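Sterstead parents get a homework hour with no phones

I nearly missed the poster for this one, stuck as it was behind a lost cat notice, but I'm glad I stopped to read it. Clulta, the family group that meets above the old bank in Sterstead, is starting a quiet homework hour in December, and parents are expected to stay and do some quiet work too.

The way it goes is simple enough. Phones go in a drawer at 4, everybody's included, and the children get on with whatever school has sent home. Mums, dads and grandparents can do their own bits at the same table – bills, letters, a crossword if you must. There's room for up to 20 children, aged seven and over, and the first sessions are free.

I went to the trial run with my two, and I'll be frank, I was the one who kept reaching for my pocket! My eldest did three pages of fractions and only asked once when it would be over. My youngest drew a horse. We had a chat on the walk home about how hard it is to wait for things, which I don't think we'd have had with the telly on.

Clulta says it will run for the whole winter if enough families come along, and there's talk of a second group over in Edo after that. Names go on the sheet by the door, or you can ring the office in the mornings. Bring a pencil case, as ours came home with two fewer rubbers than it went with.

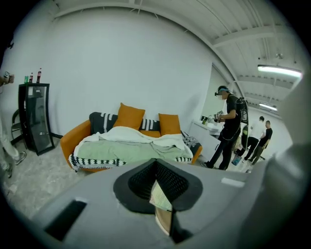
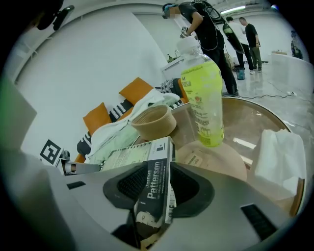 Words and pictures: Jakab, Sterstead family page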